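Home Stories > Living With Less > Interviews

One Shelf, Kept Small

Dinesh Wickramasinghe moved into his apartment on Correia Street in February with 30 boxes and one wooden cabinet. The boxes are gone now. The cabinet stayed, and most of what he uses in a day ends up in it.

"I paid 175 dollars for it, secondhand," he says. "It was the only piece I looked at that had slats on the sides. I liked that you could see it wasn't a plain box."

He keeps the open part at the top for things he reaches for without thinking. Hand cream goes there, and a cloth for wiping up. So do a few books.
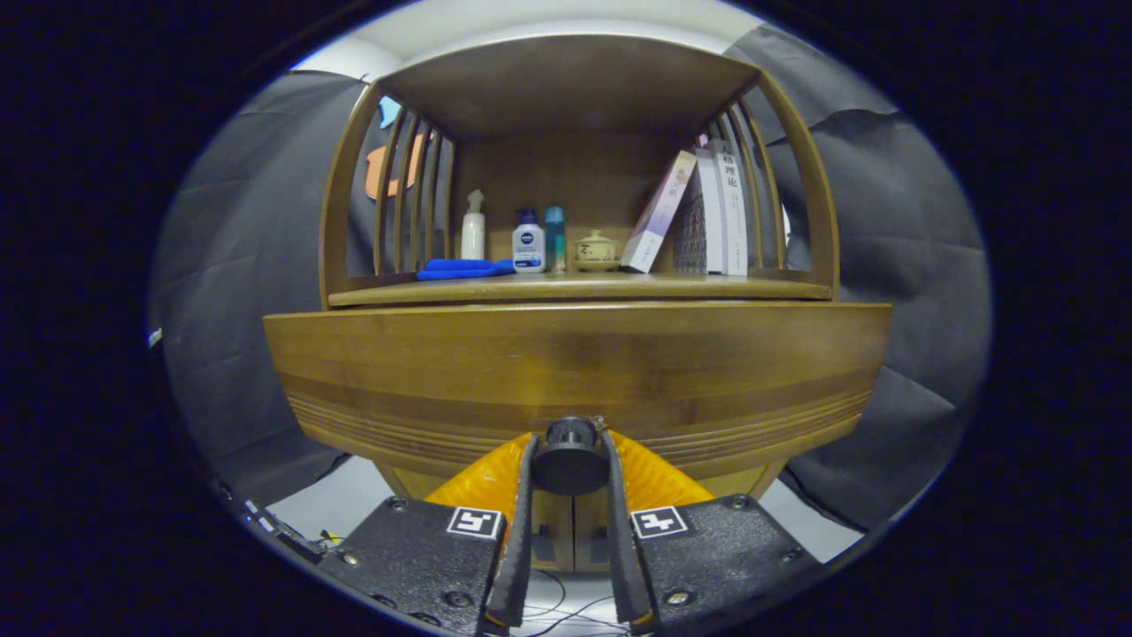 The rule is that the shelf gets one row. When a new book comes in, another one goes to the bedroom. "If I let it go two deep, I stop seeing what's at the back," he says. "I had three bottles of the same lotion in the last place."

Saoirse Nic Aodha, who shares the apartment, was less sure about mixing books and bottles. "I'd have put the bottles in the bathroom," she says. "But the bathroom has no shelf, so there we are."

They settled on bottles to the left and books to the right. A small lidded jar sits between them. Wickramasinghe wipes the wood down on Sundays and puts everything back in the same order. It takes him six minutes, by his own clock.

Asked what he would change, he thinks for a while. "I'd like one that's a bit wider. Saoirse would fill it, though."

"I would," she says.

14 shares | 6 comments

Contact Pidcombe | © Pidcombe. All rights reserved. | Back to top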